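The Last Bottle from Irbridge

Ilir Kos had promised himself he would wait until Sunday to open the Yordanov stout, and he very nearly made it. It had come all the way from Irbridge in a box stuffed with old socks, one of 431 bottles, and his cousin had written "share this!" on the cap in green marker.

So he called his father, who had poured pints in Geltetthorpe for over 4 decades (and would tell you so before he had his coat off). They split it between two jelly glasses at the kitchen counter.

"Plums," said his father, after a long while.

"I was going to say coffee."
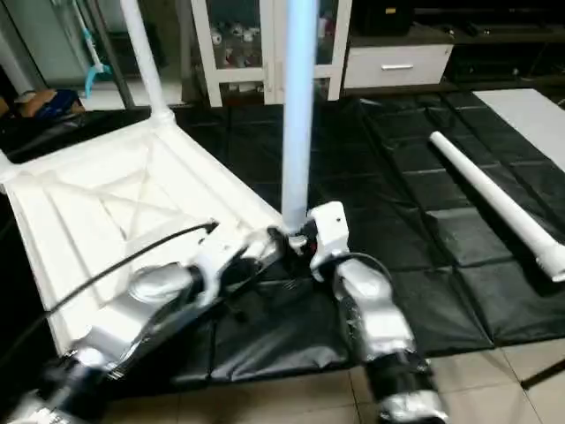
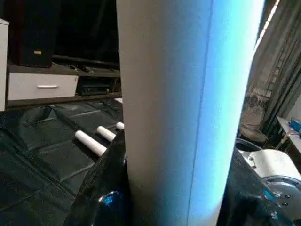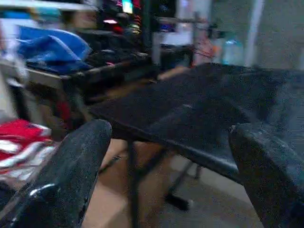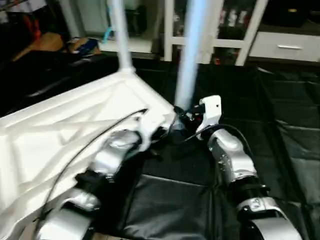 "Coffee comes later. You always did rush the first sip," the old man said, and he held his glass up to the lamp the way he used to on slow nights, when Ilir was small and allowed to stay up and stack the coasters. Then he asked if there was any cheese, and Ilir got up to look.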